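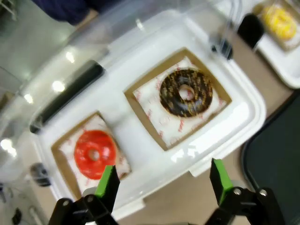

La limpieza que no limpia

4 de noviembre de 2018

Vuelvo a leer en la carta de un centro de estética la palabra «detox» y me pregunto quién decide qué se puede escribir ahí. En Clinura la ofrecen como tratamiento facial de 40 minutos, con mascarilla de arcilla y masaje. El masaje es agradable, no lo discuto. Lo de las toxinas ya es otra cosa. Pregunté cuáles eran y me respondieron que «las del día a día».

En abril probé un bono de 3 sesiones en Favico. Salí con la cara roja y, a la mañana siguiente, la tenía como siempre. La esteticista trabajaba bien, tenía buenas manos y me explicó con paciencia cómo hidratarme en invierno. Habría pagado por ese consejo sin que nadie me hablara de drenar nada.

Me molesta sobre todo el vocabulario. Una crema suaviza, una exfoliación quita células muertas, una depilación bien hecha dura unas dos semanas. Son promesas modestas que cualquiera puede comprobar en el espejo de su baño. ¿Cómo se comprueba una piel «purificada»?

Supongo que el día que un salón ponga en su carta «limpieza facial, masaje y un rato de silencio», pediré cita. Mientras tanto sigo con el jabón suave y el protector solar.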